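The Five-Minute Dinner That Takes an Hour

By Tahmineh Shirazi
Feb 9, 2019

Every recipe site I read this winter promised me my evenings back. Dinner in 17 minutes. Dinner with no chopping. Dinner with five ingredients, as long as you agree that oil, salt, garlic, stock and butter are not ingredients.

I don't believe any of it, and I have the late suppers to prove it.

The worst offender is Prumton, a meal-planning service that a friend swears by. Its lentil soup is timed from the moment the onions are "prepped." Who prepped them? I did, standing at the counter, while the clock in the recipe sat at zero. When I asked the company how it arrives at its numbers, Parvaneh Mahmoudi, who edits the recipes, was frank. "We time the cooking," she said. "Readers know their own knives."

Do they? Bahman Abbasi ran a restaurant kitchen for years and now teaches evening classes for beginners. He tells his students to double whatever the page says, then add the dishes. "A cook who does this all day wrote that number," he told me. "Or somebody in marketing did."

Washing greens is the step that gets left out most. So is draining anything. Pasta water takes its time to boil, and no headline has ever sped it up. 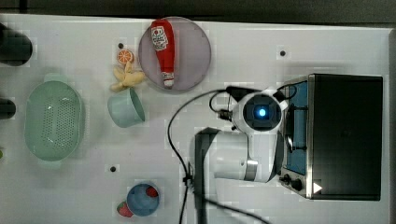

A mint-green colander. Draining rarely makes it into the recipe's running time.

Gyu-bin Hwang, who writes the food newsletter Grusier, thinks I'm being unfair. People who see "one hour" order takeout, she says, and a small fib gets them to the stove. Maybe so. I still felt cheated at nine o'clock, with two hungry kids asking about the soup and a sink full of carrot peel.

I've canceled Prumton. My mother's recipe cards give no times at all, just "until done."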